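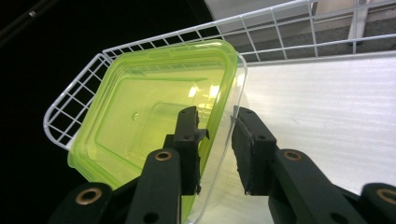

The first gripper to come out of the Tresby shared workshop had nine screws too many and a squeak you could hear from the parking lot. Ileana Jitaru loved it anyway. "It closed!" she says, still delighted. "You squeezed, and it closed!"

Version 4 is a much calmer machine. The black arms swing on brass-lined pivots, and the linkage is the part everyone wants to talk about. Virgil Bratu redrew it through most of July, usually after 9 p.m., printing a pair of arms, filing them, and starting over.

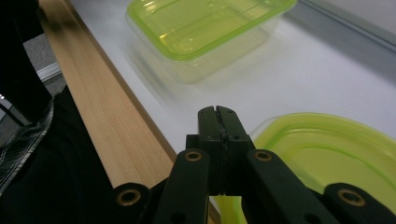
Tresby Workshop, Robotics Group

Food containers make wonderful practice. Thin rims, rounded corners, slick sides, and lids that shift if you come in crooked. Prapai Ruangrit keeps a notebook of grips to try, now some 70 entries long, and she'll happily read you her favorites (number 23 is a lid, picked up by one corner).

Next on the bench is a motor, so the jaws can close without a hand behind them. Bratu wants it small. Jitaru wants it strong. They were still arguing, cheerfully, when I went to find my coat.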